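# Bread rolls, a pink bowl and the mat that started it

11 Nov 2019

I had meant to write about the hem on those curtains, I know I promised, but the curtains are still in their bag and I've spent most of my spare hours thinking about bread. So you're getting bread. Bread and a cutting mat, which will make sense in a minute if you're patient with me (and if you've been reading for a while you've had the practice).

It began with the move back in July, when we brought the contents of the old sewing room over to Hulville and I had to find a home for every single thing in it. Anyone who sews knows how that goes. The thread went in a drawer, the fabric went in the wrong cupboard and then in another wrong cupboard, and the big green cutting mat had nowhere to be. It can't be folded, it can't be rolled, and if you lean it against a radiator it will never lie flat again as long as you live. I lost one that way years ago and I still feel a bit sore about it. So it went on the low table, just until I found somewhere better, and of course it has stayed there ever since.

What happens to a flat clean surface in a busy room is that food gets put on it. First it was mugs, which I did put my foot down about, because hot mugs will warp a mat as surely as a radiator. Then it was plates. And then one afternoon I caught myself setting out rolls on it, with a bowl in the middle, as if it were a tablecloth, and I thought, well, that looks rather nice!

The green does something for bread. I don't know how else to say it. On a wooden board a golden roll sort of melts into its surroundings, all brown on brown, but put it on that green with the thin white lines running under it and suddenly you see the shine on the crust. Teodora Yordanov, who taught me half of what I know about quilting and has opinions about the other half, told me it was a disgrace to put food near a mat that has seen chalk and spray starch. She's right, and I now scrub it with lukewarm water and a drop of dish soap before anything edible goes near it, and I keep one side for fabric and flip it over for everything else. No rotary cutting on the food side, ever. I've told the whole household.

The rolls themselves come from a recipe I copied onto the back of an envelope at Edin Karagiannis's kitchen table, and I've fiddled with it so much since then that I doubt he'd claim it. It's a soft milk dough. You warm the milk until it's barely warm to your finger, stir in the yeast and a spoonful of sugar, and leave it alone while you find the flour. I give it 20 minutes, mostly because that's how long it takes me to find things in this kitchen. Then the flour, an egg, a good pinch of salt and 100 grams of soft butter, worked in a bit at a time until the dough stops sticking to you and starts sticking to itself.

I shape them every which way. Long ones for anyone who wants a filling and round ones for soup, though nobody in this house has ever kept to that and I've seen a round one split open and stuffed with more cheese than it could reasonably hold. They get an egg wash if I remember. They go in for 22 minutes in my oven, which runs a little cool, so do look at yours before then. 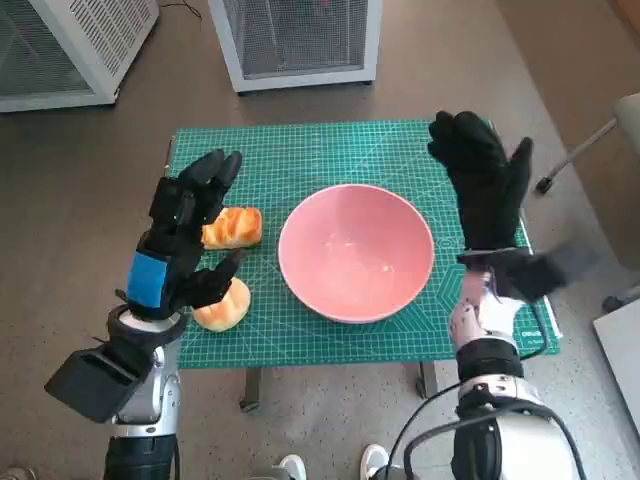

*Two rolls on the green mat, and the pink bowl waiting to be filled.*

About that bowl. I've had people ask where it came from, and I'm sorry to say I can't be any help. It was in a box of kitchen odds and ends from the Živković sale, under a lot of mismatched saucers, and I nearly left it behind, because I am not a pink person. I have never been a pink person. But it's a lovely plain round shape and the shiny inside catches the light in a way that cheers me up on a gray morning, and now it's the first thing I reach for. I've used it for soup, for buttons, for egg wash, and once for a whole evening's worth of pins, which I don't recommend if there's any chance you'll want soup later.

With the rolls I like to fill it with something you can tear bread into. Kalevi Lahtinen sent me his way of doing beans, cooked down slowly with onion and bay leaf and then mashed with a fork until they're about half smooth, and I've made it 2 weekends running. Plenty of black pepper. A little vinegar at the end, more than you think. It's humble food and it looks like nothing much, but in a pink bowl on a green mat it looks like a party!

I did try putting everything on a proper tray, because Vojtěch Doležal gave me a very handsome one when we moved in and I feel guilty whenever I walk past it. The trouble is the rim. You can't rest your elbow, you can't slide a roll across to somebody, and the crumbs collect in the corners. A mat you can just pick up by its edges, carry to the back door and shake. The birds have caught on.

A few of you asked after the last post whether these rolls freeze, and yes, they do, very well. Let them go completely cold first, wrap them in pairs, and warm them through from frozen in a low oven. They'll lose some of their shine, but a bit of melted butter brushed over the top brings most of it back. Day-old ones I slice and toast. Anything older than that gets dried out for crumbs, and I've a jar of those so full that the lid sits crooked.

Next time I really will get to the curtains. I've ironed one of the panels and I've found the good scissors, so that's a start. If anybody has a trick for hemming slippery lining without pinning it every inch, please leave it in the comments, and if you bake the rolls tell me which shape went first.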